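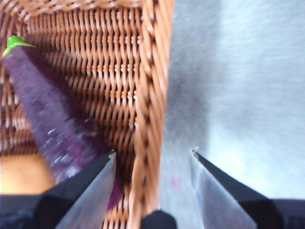 Eggplant in the wicker basket, lying diagonally.

Wed 28 July

Thảo wants to make the basket the standard container for the vegetable sorting. I'm not sold. The weave is tight enough that small stuff won't drop through, fine, but the rim is a thick braid and I expect long things to snag on it going in and out. The eggplant is the one to watch. Sille says it clears the rim every time if you tip it first. Maybe - I'd like to see that written down by someone who isn't Sille.

Also the glossy skin. Zulema thinks the highlights make the color hard to judge, and there I agree with her. The purple goes reddish wherever the light lands.

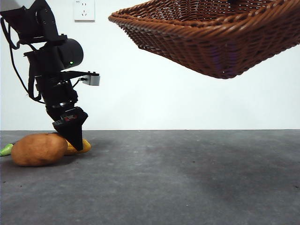 The potato is the easy one, dull skin and a fat shape, so I don't put much weight on anything we learn from it. Same goes for the yellow piece until we try it alone.

Thu's list still has 32 sorts on it for the basket. I'd do 9 with the eggplant first and see if anyone still likes wicker.

Ask Hường where the flat tray went.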